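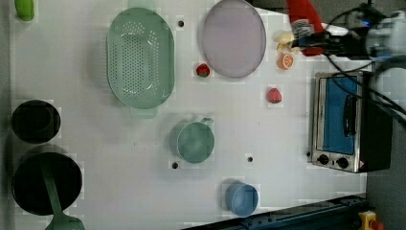 1/ Right, people keep asking me what I do all day now I've moved to Draterstead, so here's a thread about teaching a robot to tidy up toy food. Get a cup of tea, it goes on a bit.

2/ The short version: I drive the arm by hand, the computer records everything, and later a model is trained on the recordings so it can (we hope!) do the job without me. Each go is called an episode. We want 300 good ones for this batch.

3/ "Good" is doing a lot of work in that sentence. More on that further down.

4/ The batch is called Gralora, after nothing at all as far as I can find out. Gisela Ocampo named it before I joined and she says it sounded nice at the time. The one before was Zimolberg, and I'm told we don't talk about Zimolberg.

5/ Every episode has an instruction that goes with it. Things like "put the ketchup on the plate" or "move the strawberry next to the mug". Dead simple for you and me. But the model has to learn which bit of the picture is ketchup, and it has only got my examples to go on.

6/ So the ketchup can't always be in the same spot. If it is, the model learns "go to that spot" and couldn't care less what's lying there. I shuffle everything between episodes, which sounds like a doddle and is the bit I find hardest. You fall into habits. I'm right-handed and my strawberries kept drifting to the right for most of a morning before Gisela plotted them and came over to have a word.

7/ Now I pull positions off a sheet the computer prints out. Less fun, much better spread.

8/ The view I think about most is the one from the wrist. It's a tiny, slightly blocky picture and it's all you've got for the last little bit before the fingers close.
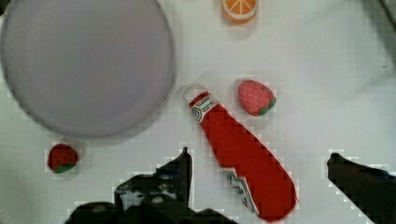

Ketchup from the wrist camera, with a strawberry either side.

9/ Bottles are awkward, by the way. They're long, so there are loads of places you could grab one, and if I take the middle in one episode and the neck in the next with no rhyme or reason, the model gets muddled and goes for somewhere in between. Our rule for Gralora is the fat part of the body, fingers either side, every time. I had it on a sticky note for my first 2 weeks.

10/ Strawberries I love. Small, nice shape, hard to pick up badly. The orange is a pain because of the flat face, and it depends which way round it's lying. Banana: depends on my mood.

11/ Somebody asked why we bother with all the other stuff on the table if the job is only the ketchup. Well, your kitchen isn't empty, is it? Mine certainly isn't. If the model only ever sees one thing on a clean white top it falls to bits the moment you put a mug down. So the mugs and plates stay out and get shuffled too, even in episodes where I never go near them.

12/ It also means there are things to knock into. I've got fairly good at coming in over the top of the crockery, though the elbow of the arm has a mind of its own and I forget it's there because I'm watching the fingers.

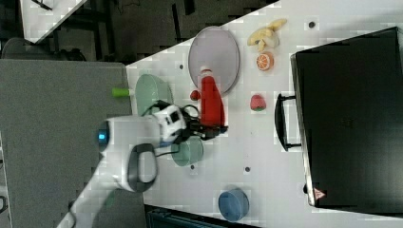
And that's where going slowly pays off. When I started I was racing, because I had a number to hit and I wanted to hit it before lunch. Amini (sits opposite me, does the training side) played one of my early ones back at normal speed and it looked like I was swatting a wasp. The model copies all of that! Every wobble, every overshoot, every little "oh hang on" at the end. It has no idea those were mistakes.

13/ So, "good". We throw an episode out if I drop the thing, if I shove something I wasn't asked to touch, or if I stop and dither. Dithering is the sneaky one. A pause teaches it to pause, and then you get an arm that hovers over the table thinking about its life.

14/ Yesterday I binned 8. Felt awful about it, then felt better when Amini said she'd much sooner have a smaller pile she trusts.

15/ We do keep some recoveries though. If I miss a grab and then calmly back off and try again, that's useful, so it goes in with a tag. The argument about how many of those to allow has been going since November and I'm not getting involved.

16/ Best tip I was given: finish the movement in your head before you start it. Look at where the thing is, look at where it's going, decide on the way round, then go. My dithering dropped off a cliff after that.

17/ Second best tip: open the gripper wide well before you get near anything. I used to leave it till the last moment and then fiddle.

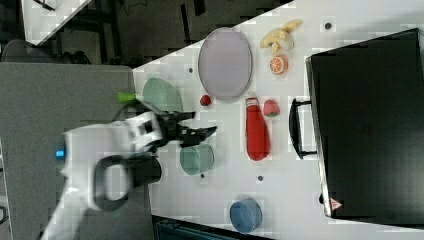 18/ Labelling comes after. I type up what happened in everyday words, and someone else checks it against the video without seeing what I wrote. If the 2 versions don't match we sit down and sort it out. Last time it was "cup" versus "mug" and we were there ages. (It's a mug if it's got a handle. I will not be taking questions.)

19/ Is it boring? Sometimes, yeah. Mid-afternoon is rough. I put the radio on and do the plate ones then, because I can do plates half asleep. Ketchup is for mornings.

20/ Next up is the toaster oven door, which I've had a few practice goes at and am rubbish at so far. The handle wants a pull and a swing at the same time and my wrist doesn't agree. Will post when I've got one I'm not embarrassed by.

21/ Kettle's on, back to the strawberries. Ask me things if you like, I'll answer between episodes.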